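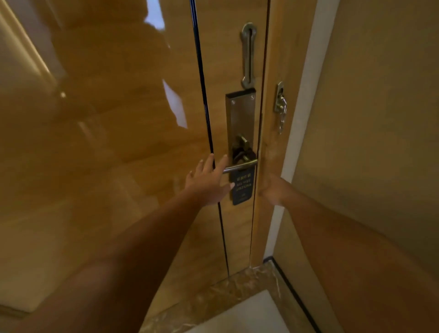

Chapter 7
Doors, Thresholds, and Other People's Rooms

Every new class on service robots wants to start with the arm. We start with the door, which has been humbling engineers since well before any of you enrolled.

A hotel room door is a modest piece of equipment. It has a lever, often a thumb-turn, sometimes a swing-bar guard at about the height of a tall guest's chin, and a sign hanging from the handle that says DO NOT DISTURB. The first three are mechanical problems, and Chapter 6 gave you most of what you need for them. The sign is a rule, and your force controller has no opinion on it.

When the Herrero Hotel in Emuvville wrote its first operating standard for corridor robots, the draft ran to 476 clauses. Grip force had a whole section. Permission to enter had one line, which read "as appropriate." Nandi Visser, who inherited the document, crossed out the line and wrote four pages in its place. Most of this chapter follows her order:

Who may open the door, and who says so.
What the machine must read before it touches the handle.
How hard it may push, and when it must let go.
What gets written in the log, including the awkward parts.

We will treat a hand resting on a lever as the start of an entry. Some of you will object that nothing has opened yet. Elaine Xavier objected too, at length, and her argument is reprinted in Section 7.4 with the reply from Cluvmont.

Before reading on, find a door with a lever handle and open it slowly, using both hands. Write down every decision you made. If your list has fewer than 7 entries, close the door and try again.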